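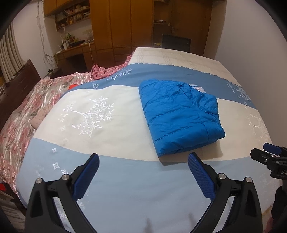
Visit Report: Open Day at the Rellden Robotics Workshop

Date of visit: 17 October 2020

1. Purpose

Our group had to visit a place where robots are used or developed and report on one task. We chose the clothing project at Rellden, called Trekum. Its goal is to have a robot arm fold clothes in ordinary homes. We wanted to find out where the training data comes from and what makes the work slow.

2. What we were told

The day started with a short talk. Trekum does not program each fold by hand. A person does the job with two hand-held grippers, each with a camera on it, and the recordings are used to train the arm. The project has 4000 recordings so far, and 800 of them are of jackets and coats. The rest are mostly towels and T-shirts. The recordings are made in bedrooms, on the beds people have, with whatever sheets are on them.

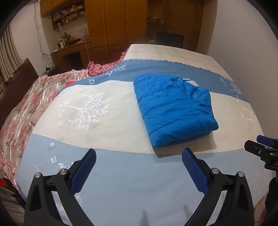

The staff said that a recording is thrown out if the person touches the clothing with a bare hand. Of the jacket recordings, 276 were dropped for this or for bad timing between the two cameras. New people practice for up to 3 hours before their work is kept. The finger pads come from a supplier called Ketico and are changed when the ridges wear down.

3. The jacket task

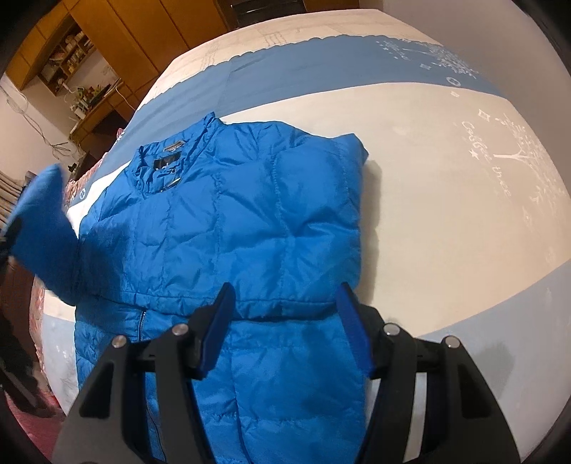 Padded jackets are the hardest item on the Trekum list. The filling pushes back, so a fold can open again when the fingers let go. Sleeves are a separate problem, and they take two grippers working at different places. With the blue jacket, one gripper had a sleeve up off the bed at the side while the other was open over the lower part, near the hem. We had expected both grippers to do the same thing at the same time.

We each tried a folding task with a towel afterward. Squeezing the trigger was easy. Judging how far away the cloth was took longer, and two of us closed the fingers on nothing several times.

4. Remaining questions

We did not see the robot arm fold a jacket. The arm was set up for towels that day, and the jacket tests are planned for February. We also forgot to ask whether dark clothes are harder for the cameras. We will send that question to Rellden and add the reply to the appendix, along with our notes from the Kapoor lab tour.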